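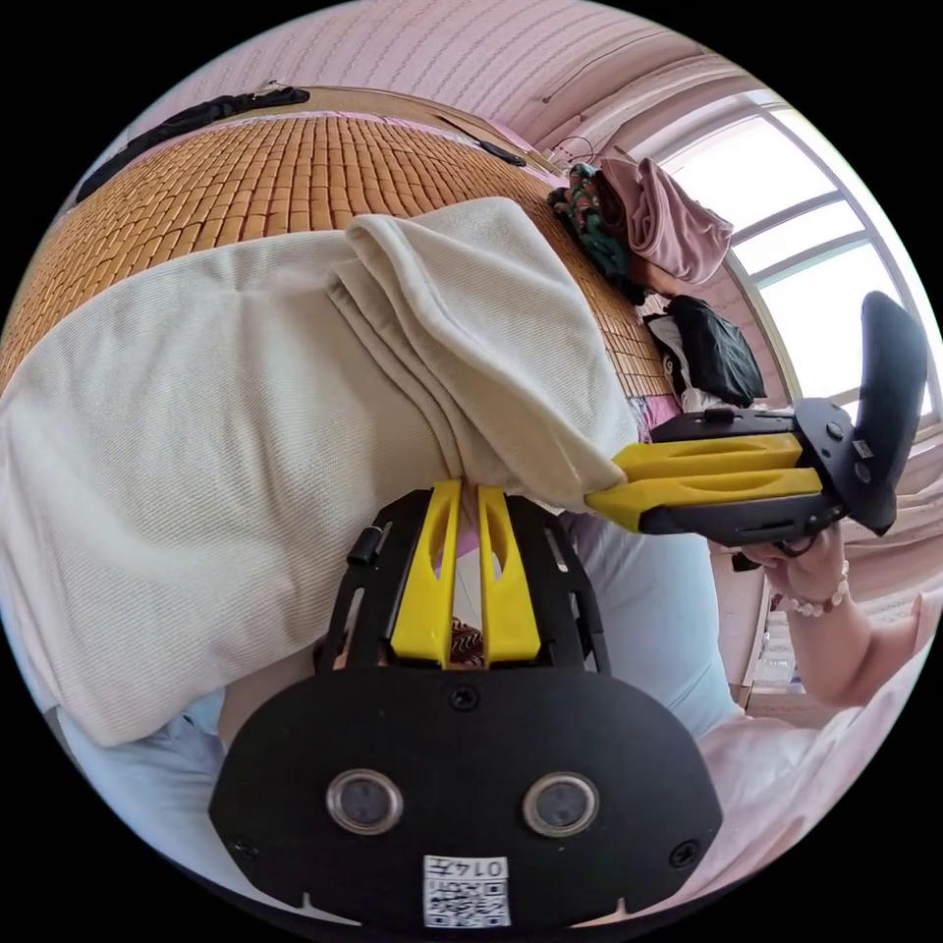

Several readers wrote in after my February piece on bedding, and one of them, from Sutter, asked why anyone would bother folding a blanket that gets opened again the same night. She leaves hers in a heap and says she sleeps fine.

I believe her. I still think she should fold it. A bed with a bamboo mat on it is a useful surface during the day. You can sit there, sort shirts, or lay out what goes back in the wardrobe. With a blanket heaped in the middle you lose most of it.
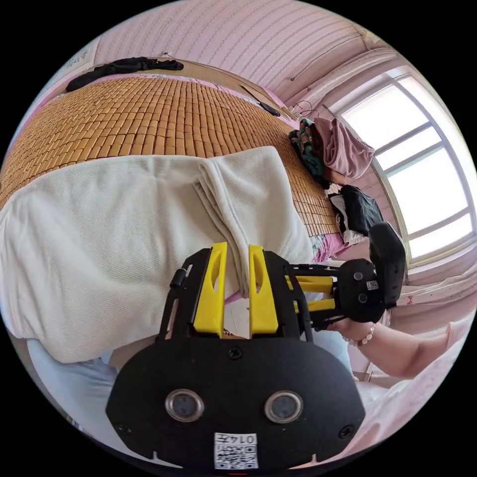 Folding takes less time than arguing over it. I fold mine in half, then in half again, and put it at the foot. The corners never match on a ribbed or knitted one, and I stopped caring about that 12 years ago. It only has to be flat enough to stack other things on.

The shops would like us to buy something for this. Dultwood sells a blanket rack for 40 dollars, and I owned one for 6 months.

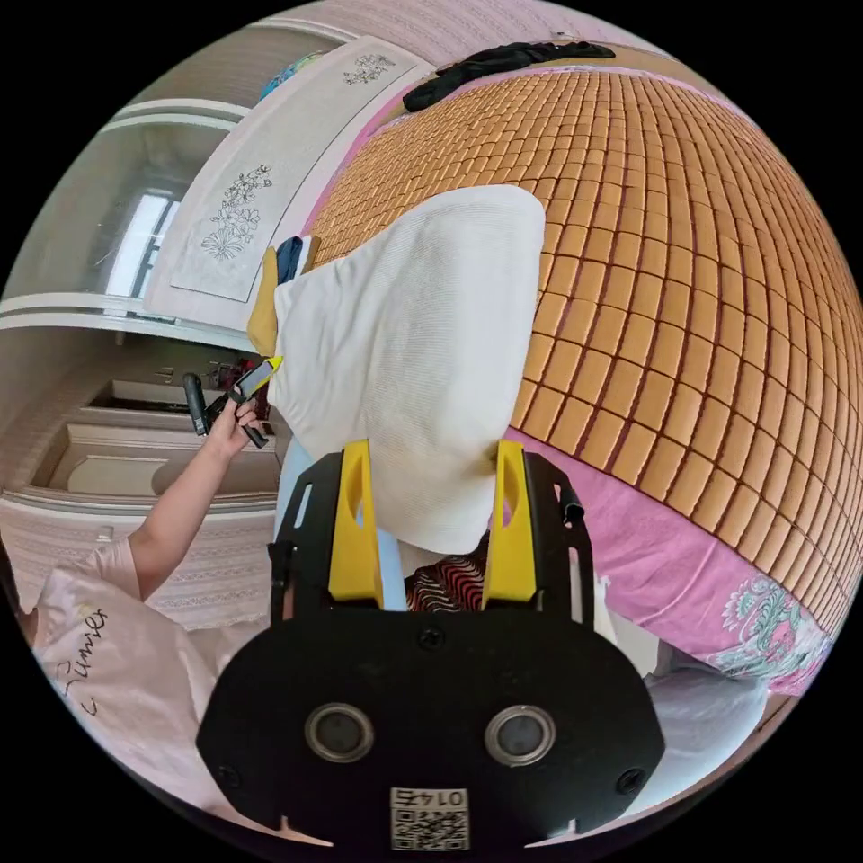
It filled up with clothes and the blanket went back on the bed. A spare shelf does the same job. If you have no shelf, the foot of the bed is fine, and the mat can be wiped down in the morning before anything else gets put on it.

15 April 2018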